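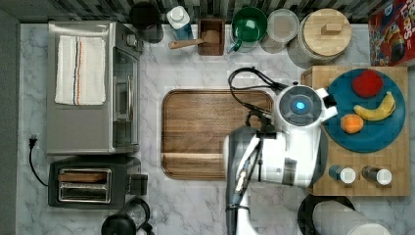

Jobs > Kitchen and front of house > Breakfast cook

Last updated: December

Breakfast Cook, part time, Pullier Guest House

Pullier Guest House is looking for a breakfast cook to join a small kitchen team from the new year. The post is permanent and covers 26 hours a week, mostly mornings, with every other weekend off.

We have 3 cooks at present and one is moving to our sister house, Nurulard, in the spring. You would work alongside her for the first few weeks and then take over her shifts.

The work

The kitchen opens at 6 am and breakfast is served from 7 until 10. You would prepare cooked breakfasts to order, set out the cold table, bake the scones for the afternoon and leave the kitchen clean for the evening cook. Residents staying on a long let use the shared kitchen upstairs for their own meals, and the breakfast cook checks that it is tidy and stocked with tea, milk and bread before going home.

You would also:
- take in the morning deliveries from Hinrichs and check them against the order
- keep the fridge temperature and allergen records up to date
- tell the manager when stock is running low
- help to clear the dining room on busy mornings

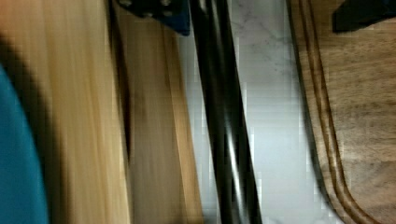 The evening cook starts at 3 pm, so there is a gap in the early afternoon when the kitchen is closed. You would not be expected to stay for it. Once a month all kitchen staff meet for an hour to go over menus and the rota, and this is paid at the normal rate.

What we are asking for

You should have cooked for paying customers before, in a café, canteen, pub or similar. A Level 2 food hygiene certificate is needed by your start date. If yours has run out we will pay for the course. You need to be able to get here by 5.45 am, and the first bus does not reach us until after 6.30, so please think about how you would travel. There is free parking behind the house and a covered rack for bikes.

Baking experience would help but we can teach our own recipes. You will be on your feet for most of the shift and will need to lift flour sacks and crates of milk.

Pay and conditions

Pay is £1,076 every four weeks before tax at first, paid into your bank. A meal is provided on each shift, along with whites and an apron. There is a £300 payment after six months in the post. Holiday is 28 days a year including bank holidays, worked out in proportion to your hours.

How to apply

Please send a CV and a short letter to the manager, Pullier Guest House, Prandavo Road, or hand them in at reception between 9 am and 5 pm. Say in the letter which mornings you can work and when you could start. Interviews will be held in January and will include cooking one breakfast order. Travel costs to the interview are not paid.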